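Mending Night at the Library – talk notes
Clesow branch, 20th October

Slide 1 – hello
Say hi, thank Sioned Bellis for the invitation and for the tea. Ask who's wearing something mended. (Wait! Give people time to check their elbows.) Show mine – left cuff, the green one.

Slide 2 – how I got into this
Keep this short, I always go on too long here. My grandmother's darning mushroom, the drawer it lived in, the fact that I had no idea what it was and used it as a doorstop for years. Then the moth summer. Eleven sweaters – no, just say "a lot of sweaters." Myfanwy Powell sat me down with a sock and a needle and in one evening I could do it, badly, and I was so happy I darned a dishcloth when I got home.

Slide 3 – what a darn is
It's weaving! You lay threads one way, then go over and under the other way, and you've made a tiny piece of cloth right where the hole was. I still find this thrilling. Pass around the big sample with the thick red and white yarn so the back row can see it. Ask for it back this time.

Slide 4 – the three mistakes I made
Pulling too tight. Everyone does it. The darn puckers and you get a lump under your heel.
Starting too close to the hole. The yarn at the edge is already weak, so go out into the good fabric, at least half an inch all the way around.
Wrong yarn. I used cotton string on a wool sock and it wore right through the wool next to it.

Slide 5 – yarn
Sock yarn with a bit of nylon for heels and toes. Plain wool for sweaters. Save the little bag of spare yarn that comes with a new sweater, and write on the bag which sweater it was (I have 85 of those bags and can name maybe four). Someone will ask about embroidery floss – fine for thin knits, split it down to two or three strands.

Slide 6 – visible or invisible?
Big audience question, let them argue a little. Mared Kemeys can do a mend you'd need a magnifying glass to find. I like mine bright orange. Both hold up. Show Emiliano Sepúlveda's jacket, front and back, and leave time because people want to touch the stitching around the pocket.

Slide 7 – numbers from the Pollau group
They've kept a notebook since they started, and I love that notebook. 3134 items mended so far. 500 of those were jeans, and nearly every pair had gone at the inner thigh. Alun Gittins worked out that a pair of socks takes him one episode of whatever he's watching. Mention that the group meets all winter and has 125 needles to lend, so you can come with nothing but the sock.

Slide 8 – jeans, quickly
Patch on the inside, bigger than you think. Baste it first. Then rows of running stitch, staggered like bricks, and leave a tiny loop at each turn so the fabric can shrink in the wash without buckling. Do it before the hole opens if you can! Thin fabric takes half the time.

Slide 9 – try it
Everyone gets a square of knit with a hole already cut, a blunt needle, and a length of yarn as long as their arm. Twenty minutes. Walk around. Start with anyone left-handed, they can flip the handout over and work from the other side. Scissors are in the Sakar tin, one pair per row.

Slide 10 – questions
Likely ones: Can you wash it? Yes, the way you'd wash the sweater. What about felt? Yes, needle felting is great for tiny moth holes, put a sponge behind it. Leather? Ask somebody else, please. Leave the last slide up while people pack away, and remind them the squares are theirs to keep.

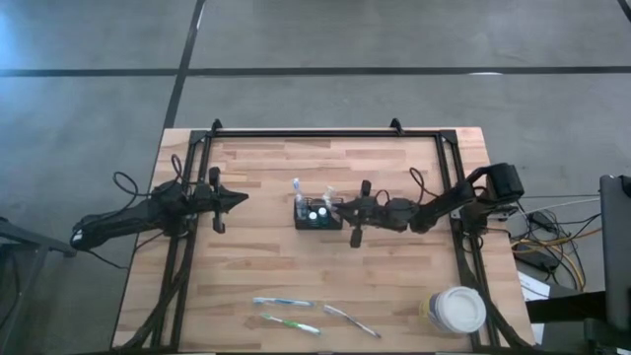
If there's time after questions, do the button shank trick with the matchstick. It takes two minutes and people always gasp.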